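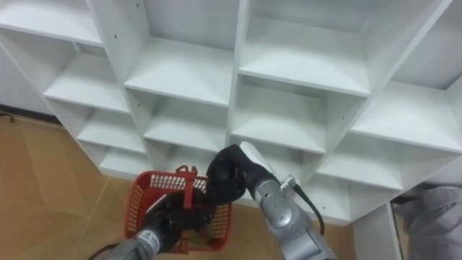 Kitchen check, Flinwood, Dec 30, 2022

1. Fridge at or below 40 F. OK. The thermometer has been found behind the mustard.

2. Marinades dated. Fail. One tub says "November" – ambitious.

3. Raw chicken on the bottom shelf, covered. OK.

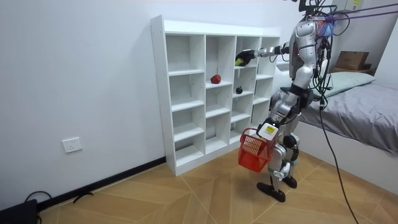

Lucrezia Farina: the tub is pepper paste, mostly vinegar, and she wants it retested before anyone throws it out.

4. Gloves for cutting hot peppers. Up to 26 pairs left. Eyes still being rubbed.

5. Grill brush free of loose bristles. Fail, replace both 2.
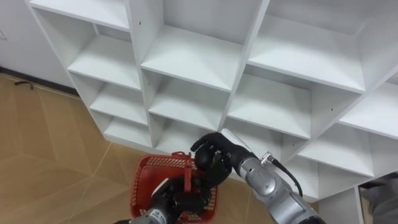 Flinwood, storage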